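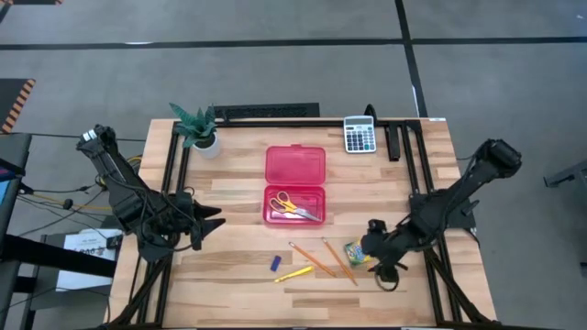
Pencil box, lid right back, scissors in first. The rest still on the table.

1/ Packing order for a hard plastic pencil box. I've had this argument with Levente Oláh often enough that I'm writing it down. Scissors go in before anything else.

2/ They are the longest rigid thing with an awkward outline. Pencils are long too, but a pencil is a straight line and can be put almost anywhere. Scissors have two loops at one end and a taper at the other, so they decide where the free space is.

3/ Lay them on the diagonal, handles on the left, points toward the lower right corner. A diagonal is the longest run a rectangular tray has. If the scissors only fit on the diagonal, you have no choice. If they fit straight, put them along the back wall and ignore this post.

4/ Blades closed. I shouldn't have to say it.

5/ The diagonal leaves two rough triangles. Pencils go in the longer clear run, parallel to each other, points the same way. Two pencils laid head to tail take up less width at the ends but the point of one rubs the paint off the other. Dénes Bíró disagrees and has the chewed-up pencils to show for it.

6/ Highlighter next, beside the pencils. It's thicker, so it stops them rolling. Check the cap clicks. A dried-out highlighter is dead weight and should be in the bin.

7/ Eraser in whatever corner is left. Erasers are the only forgiving item in the kit. Keep it off the bare plastic if the box lives in a hot car – some erasers soften the plastic where they touch it and leave a dent with a print of the label in it. A scrap of paper underneath is enough.

8/ Crayons. The small cardboard pack is the problem item, since its depth is fixed and the card won't compress. Stand it on its side and the lid usually won't latch. Lay it flat and it takes the floor space you wanted for the ruler. I lay it flat and leave the ruler out.

9/ You can tip the crayons out and throw away the card. I did that for one term. Everything in the box picked up wax, including the scissor pivot.

10/ Close the lid without pressing. If it needs pressing, something is sitting across something else, and it's nearly always a scissor handle on top of a pencil. Open it, move one thing, try again. Forcing it whitens the hinge, and after that you're buying a new box.

11/ Test: latch it, turn it over once, open it. If the pencils are still parallel, the packing is sound. If the eraser has ended up under the scissors, it had too much room.

12/ Anastasia Fragkou asks about a soft zip case instead. Fine for pens. Pencil points go through the lining, and a crayon pack comes out a different shape by Friday.

13/ Dorottya Fodor asks where the sharpener goes. In a separate bag with a lid on it. Shavings get into the hinge.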